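Oiling and maintaining a wooden worktop

These notes cover solid wood worktops and tables finished with oil. They do not apply to varnished, lacquered or veneered surfaces, which do not take oil and need a different treatment. If you are unsure what you have, put a few drops of water on a hidden spot. On an oiled surface that needs attention the water soaks in and leaves a dark mark within minutes. On varnish it stays as a bead.

What you need

A food-safe worktop oil (Vodis and Lundov both sell one in small tins)
Sanding paper or pads, 90 and 180 grit
Lint-free cotton cloths
A vacuum cleaner with a brush head
Nitrile gloves

Preparation

Clear the surface and wash it with warm water and a little washing-up liquid. Do not soak it. Wipe along the grain, dry with a towel and leave overnight. Damp wood takes oil unevenly and the patches show once the finish has cured.

Sand lightly along the grain with the 180 grit. Use the 90 grit only on burns, rings and knife marks, and go over the same area with 180 afterwards. Vacuum, then wipe with a barely damp cloth. Let the wood dry for 30 minutes.

Applying the oil

Stir the tin -- do not shake it. Pour a small amount on to a cloth and spread it thinly along the grain. Work in sections no wider than your reach. After 15 minutes wipe off everything that has not been absorbed. Oil left standing turns sticky and has to be sanded back.

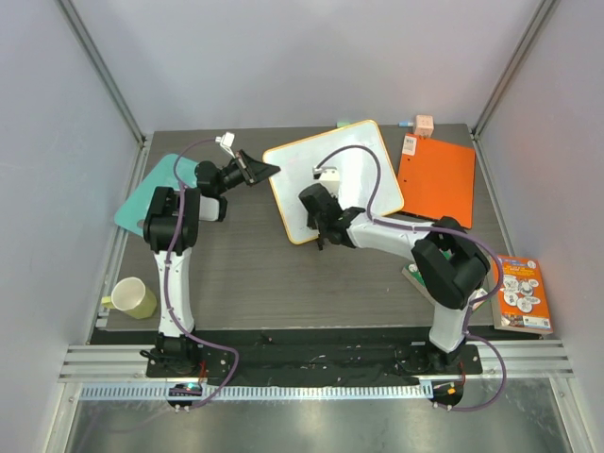 Dark wood-grain top with a mint-green cutting board on it.

Apply a second coat after eight hours and a third the following day. End grain, and the edges of any sink cut-out, should have one coat more than the rest. Keep the room above 15 degrees and open a window.

Curing and use

Light use is possible after 24 hours. Full curing takes nearly 28 days, and in that time you should wipe up spills at once and keep wet cloths off the surface. Always cut on a board, and stand the board on its edge to dry after washing. Hot pans need a trivet at any age of finish.

Re-oil when water no longer beads. In a busy kitchen this is usually every three months.

Disposal of cloths

Oily cloths can heat up and catch fire without a flame. Soak them in water, lay them flat outdoors until fully dry, then put them in the bin.

Text: Ilona Fülöp. Last checked in March.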